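Stovton gets its mining show back, minus the free lunch

The Stovton Minerals and Drilling Days returned in March after a two-year gap, drawing 727 registered delegates to a hall that was built for livestock auctions and still has the drains to prove it.

Organizers had moved the opening session to 7:30 a.m. in the hope of finishing before the parking lot filled. Heather Treloar, who chairs the event, welcomed the early crowd and then read out the license plates of four pickups blocking the loading dock. Two of them belonged to speakers.

The main business was core storage. Small exploration companies in the Trostitz belt have been drilling faster than they can find shelves, and old core tends to end up in barns, shipping containers and, in one case, a former bowling alley. Meinecke, a local contractor, used the event to announce a shared core library with room for 900 pallets. Companies will pay by the pallet and by the month, with a discount for anyone who labels their boxes properly. The discount is not expected to cost Meinecke much.

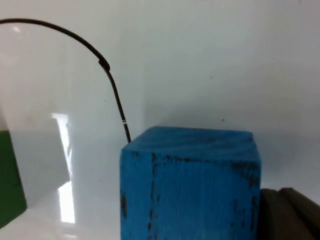 Who gets to look at the core once it is in the library? The company that drilled it decides for the first five years, and after that any registered geologist can book a table.

That last part took up most of the afternoon. Gerd Gerlach, speaking for the smaller drillers, called five years "about as long as it takes us to find the right box." Yutong Kong, a resource geologist, wanted three. They settled on a working group -- the region's other major product.

Drello, which makes core scanners, ran its demonstration on a 157-meter hole and finished 20 minutes behind schedule, still ahead of every panel that day.

The first pallets are due to move in this fall. Next year's event will be in the same hall, and delegates are asked to bring a sandwich.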